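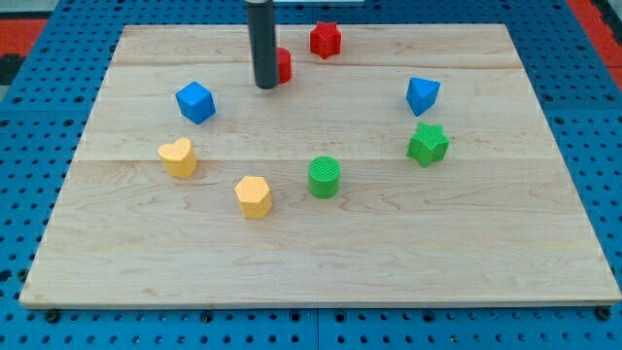 Marian Oakes
Columnist and former first grade teacher
January 8, 2024

The Covthorpe school district wants to cut free play in kindergarten from 49 minutes a day to 20 starting in September. The time would go to reading and math practice on worksheets. The district says test scores in third grade are too low and that the work has to start earlier. I agree with the first part. I taught first grade for a long time, and I think the second part gets the problem wrong.

Kindergarten children are five. Most of them can sit and listen for a short stretch, and after that you are spending your effort on keeping them in their chairs. The plan puts two worksheet blocks back to back in the morning. On paper that adds up to a lot of instruction. In a classroom, a good share of it will go to sharpening pencils, finding the right page and sending children to the bathroom.

Free play gets talked about as if it were a break for the teacher. It was the part of the day when I learned the most about my students. A child who sorts by color, then changes her mind and sorts by shape, is doing math. A child who has to explain to another child why the bridge fell down is building the vocabulary he will need to understand a paragraph two years later. You can't easily grade either one, and I suspect that is a large part of why they are being cut.

There is also the cost. The district plans to buy the Grolter workbook series for all 571 kindergarten students and replace it every year, because the books are written in. A good set of blocks lasts for decades. The ones in my last classroom were older than I was when I started teaching, and the only thing we ever bought for them was a new bin.

Supporters of the plan point to Flustulcombe, which made a similar change and saw its early reading scores go up. I read that report. The change came in the same year that Flustulcombe hired 8 reading aides and brought its class sizes down. Any of those things could have raised the scores, and the report doesn't try to separate them. I would be glad to see Covthorpe copy the aides.

I don't want to pretend that every minute of play is well spent. I have seen classrooms where it meant a box of broken toys in the corner and an adult catching up on email. If that is what the district is seeing, then it should say so and train people to do better. Vasseur Elementary did this a few years ago. Teachers there sat down with small groups during play, asked questions and wrote down what they heard. It took some practice - and a principal who was willing to leave them alone while they learned it.

Some 208 parents have signed a letter asking the district to wait a year. I signed it too, as a grandparent. A year would be enough time to try the new schedule in two schools, keep the old one in two others, and look at what the children can do in the spring. The plan as written has no trial and no date for a review. It should have both before anyone orders the workbooks.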